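Ticket 2279 — gripper not closing evenly, frames rejected on upload
Lestetti student robotics club, bench 4
Posted Friday, 4:20 pm, by Clondimen team

Status: closed, one item carried over

Problem as reported

We are recording pick-and-place runs with the hand-held gripper for the Adutia challenge. Since the start of the week the left finger has been reaching the centre before the right one. Small items get pushed sideways before they are held. The upload checker has also been rejecting runs with the message "tracking lost" and no other detail. Out of 59 runs recorded before we stopped, 20 were rejected.

We had not changed the software. The fingers had been taken off and put back on by a different group on the weekend, and we did not know that when we opened the ticket.

What we tried first

Restarted the recorder and re-ran calibration. Calibration passed. The left finger still led.

Swapped the battery for a charged one. No change.

Wiped the lens with the proper cloth. The picture was a bit clearer but the checker rejected the next run as well.

Copied the settings file from the spare unit. This made it worse, as the spare has the longer fingers. We put the old file back. Please don't do this one.

Reply from the help desk (Nasr kit support)

Asked us to do the following, in order, and write down the result of each.

1. Power off, open the fingers by hand and feel for grit in the slide.

Result: a small amount of sawdust on the left side. Brushed it out. The slide felt smoother but the fingers still did not meet in the centre.

2. Power on, open the fingers, and hold the gripper just above the bench so that neither finger is touching. Save one still from the gripper camera. Check that both fingertips are in view with clear space between them.

Result: both tips are in view and there is a wide gap of bare wood between them. The bench has a strong swirly grain on the right and a bright patch of glare low in the middle. The thin dark metal frame at the top is close to the same colour as the fingers.

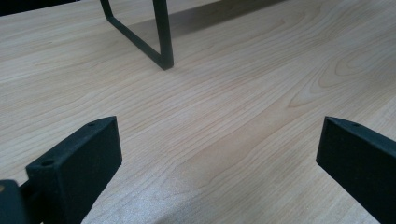 3. Loosen the finger screws half a turn, close the fingers on the gauge block, and tighten again with the block still in place.

Result: this was the fault. The left finger had been bolted on slightly forward of where it should sit. After tightening on the block both fingers arrive together. Checked it with an eraser, a bolt and a folded bit of card, and none of them were pushed sideways.

4. Re-run calibration and save it under a new name.

Result: passed. The old calibration had been made with the finger in the wrong position, so it has been deleted.

5. Record a short test set and upload it.

Result: two of the first five were still rejected with "tracking lost". See below.

Second problem: tracking

Support looked at the rejected runs and said the tracker was having trouble over the shiny part of the bench. When the gripper moves, the glare moves with it, and the tracker follows the glare instead of the wood.

We turned off the light over the bench and used the one by the window wall. We also put strips of matte paper tape down in an uneven pattern, well away from where the items are placed. Recorded the test set again. All accepted.

Tried it once more with the light back on and the tape left down. One rejected. So the tape helps but the light matters more. Both are now on the set-up sheet.

Notes for the next group

If you take the fingers off, write it on the whiteboard and calibrate again before you record anything. The gauge block lives in the lid of the case, under the foam.

Don't over-tighten the finger screws. The right front one is already getting rounded and will need replacing before the July round.

The 20 rejected runs can't be fixed and have been removed from our total. The others were accepted by the checker, but the finger was off for those as well — we have asked Adutia whether they can be used and are waiting to hear back.

Carried over: the error message should say why tracking was lost. Support has passed this on as a separate request. Closing this ticket for the gripper fault.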